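Home News Programs Membership Contact

Electrical testing and tagging: changes for shared kitchens and activity rooms

The Agbenyega Centre advises all member groups that revised arrangements for portable electrical appliances take effect on 23rd August. The arrangements apply to every shared room in the Hikska and Tutow buildings, including rooms hired on a casual basis.

Under the revised policy, any appliance with a flexible cord and plug must be entered in the Centre's register before it is connected to a power point. The register now holds 100 entries, of which 49 relate to kitchen equipment. Groups that store their own kettles, toasters or microwave ovens on site remain responsible for the cost of testing and for the removal of items that do not pass.

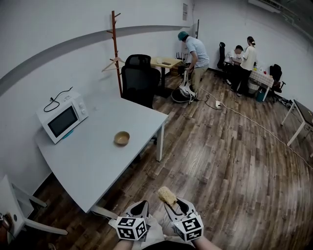

A microwave oven on a table, with its power cord resting on top.

Testing will be carried out by Deler, the Centre's appointed contractor. Appliances should be unplugged and left on a bench or table in the room where they are normally used, with the full length of the cord accessible. Power boards and extension leads are to be presented in the same manner. Double adaptors are no longer permitted and will be withdrawn from use.

Facilities manager Garba Omoregie has asked that groups check cords for damage between inspections and report any fault to the office without delay. Faulty items must carry an out-of-service tag until they are repaired or discarded - a verbal warning to other users is not sufficient.

Groups are also reminded that craft materials, packaging and other light, dry goods are to be kept well clear of heaters and cooking appliances at all times.
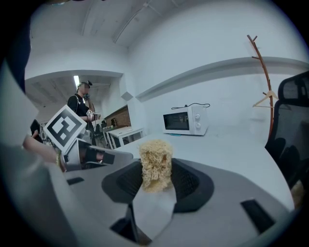
Fees and enquiries

A fee of $5 applies to each privately owned appliance. Centre-owned equipment is tested at no charge to hirers. Registration forms are available from the office and should be returned before the testing visit.

Related items
Room hire conditions: updated schedule
Tutow building: after-hours access
Storage cupboard renewals due in August
Waste and recycling in shared kitchens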